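Clearing the table after tea without losing your patience

Our kitchen table at Kistdale gets everything put on it, from the children's play food to the sauce, and for years I cleared it by picking up whatever was nearest and wandering about with it. I must have walked to Catside and back, one spoon at a time! My friend Selamawit Tsegaye finally talked me into doing it in an order, and I have stuck to it ever since.

Start with the sauce bottle. Wipe the neck and the cap with a warm cloth before you lay it down anywhere, and if it must lie down, let it lie on a plate - a drip on a plate is rinsed off in a moment, while a drip on a white tabletop has a way of being found at breakfast.

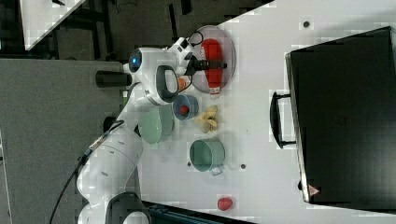
The red squeeze bottle on its plate, with the bowls still to be cleared.

Next come the bowls. Small bits go into the nearest bowl so that you carry one thing and not 5, and the bowls stack afterwards, largest at the bottom. Play food wants a wipe with a barely damp cloth and a good airing before it goes back in the toy box, particularly anything soft.

Leave big plates until last, as they make a handy tray. A basket with holes in it is the best thing I know for rinsed oddments - stand it on a folded tea towel overnight and put everything away in the morning, when you are feeling kinder about it.
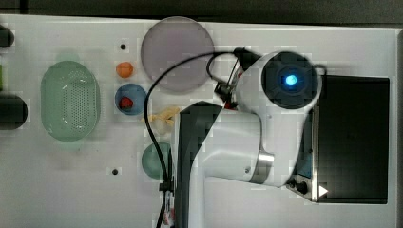 Large plate at the far side, pale green basket over on the left.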